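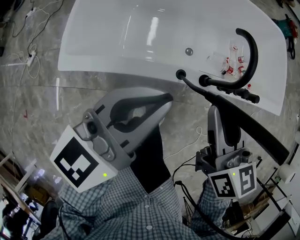
Can I use the Toft reviews with my own teen book club?

Any club, classroom or library is welcome to print them, read them aloud and argue with them, as long as the reviewer's pen name stays attached and you don't charge for copies.

Home Files Issues Wiki Releases Contact

Filed under: reading groups, teens, open data, README

Toft Teen Reading Reviews

Welcome! This repository holds 269 book reviews written by members of the Toft reading groups, all between 12 and 18 years old when they wrote them. They cover more than 70 titles, from graphic novels to one very long Russian thing that a single brave group finished over a winter. The reviews are short, funny, grumpy, sometimes furious, and we love them. We put them together so that other youth groups could see how young readers talk about books when no grade is attached.

What is in the folder

reviews.csv has one row per review. The books.csv file lists every title with its author, the year of the edition we read and a broad category. In sessions.csv you'll find the meeting each review came from. There is also a folder called prompts, with the discussion sheets the group leaders handed out, saved as plain text so you can change them to suit your own crowd.

The columns in reviews.csv

review_id – a plain running number. Gaps are normal and mean that a writer asked for a review to be taken out.
pen_name – chosen by the reviewer. Some people changed theirs every month, so please don't treat it as a way of counting readers.
age_band – 12 to 14 or 15 to 18. We don't publish exact ages.
group – one of the five reading groups.
book_id – matches books.csv.
stars – one to five, half stars allowed. Blank if the reviewer refused to give stars, and quite a few did on principle.
finished – yes, no or partly. A review of a book you gave up on still counts as a review here!
text – the review itself, as written.
language – English or Latvian.

How the reviews were written

Each group meets every other week for an hour and a half. The last 20 minutes are quiet writing time, and nobody has to hand anything in. Members write on paper or on the shared laptop, whichever is free. Ivars Vanags started the writing slot with the Tuesday group and it spread from there, mostly by word of mouth and by people wanting to answer back to something rude that another group had said about their favorite book. (There is a whole feud about a talking fox in rows 88 to 103. Read it. It's wonderful.)

Paper reviews were typed up by Kaja Mägi and checked against the original by a second person. We left spelling and punctuation alone except where a word could not be understood at all, and those spots are marked [unclear]. Swearing has been starred out in the middle, so you can still tell what was meant. Spoilers are very much present. If you want to hide them, the tag [SP] opens and closes each one, at least from the October sessions onward. Earlier reviews have no spoiler tags, so handle those with care if your group is halfway through something.

Permission and privacy

Every reviewer agreed to publication, and so did a parent or guardian. Real names, schools and street names were removed from the text. A few reviews mention brothers, sisters or best friends, and in those cases we swapped the name for a letter. Please don't try to work out who anyone is. Toft is a small place and it would not be hard, and these are young people who trusted us with their opinions.

If you wrote a review and want it gone, open an issue or tell your group leader. You don't need to say why. We take it out of the next release and add a line to the change notes with the number only.

What people have done with it so far

Jérémie Caron printed a stack of the one-star reviews with the titles blanked out and had his group guess the book. He reports a lot of shouting. Another club used the prompts folder to plan a whole season. Jirayu Kaewmanee built Zellar, a little script that picks a book at random and prints two reviews that disagree about it as much as possible, which makes a great opener for a session. The script is in the tools folder and needs only Python and the CSV files:

python zellar.py --pairs 1

Add --age 15 to stick with the older band. If it prints the same pair twice in a row, that's a known bug and we'd be thrilled to have a fix.

Things to know before you lean on it

The people who wrote these reviews are people who turn up at a reading group on a school night. They like books! The average star rating is high, and you shouldn't take it as a picture of what teenagers in general think. Fantasy is heavily represented, poetry barely at all. The Latvian reviews come almost entirely from one group, so comparing the two languages really means comparing that group with everyone else.

Star ratings before the half stars came in were whole numbers, and some of the reviewers would have used a half if they could. We didn't go back and change them.

Two titles appear in books.csv under slightly different names because one group read a translation. The column same_as points from one to the other.

Joining in

New reviews are very welcome, and they don't have to come from Toft. Copy template.txt, fill it in and send it along with the permission form in the forms folder. Without the form we can't add it, however good it is. Book groups using the Oltesico shared catalog can paste the catalog number in the notes field and skip the author and edition lines.

Ojārs Grigaitė looks after the merging and usually gets to new reviews at the weekend. Corrections to typing are fine as small pull requests – please leave the reviewers' own spelling where it is, including "dissapointing," which has its own fan club by now.

Change notes

18 Jul 2021: added the spring sessions, fixed the accents in pen names, removed one review at the writer's request, renamed "done" to "finished" in reviews.csv. If your old script looks for "done," change the column name and it should run as before.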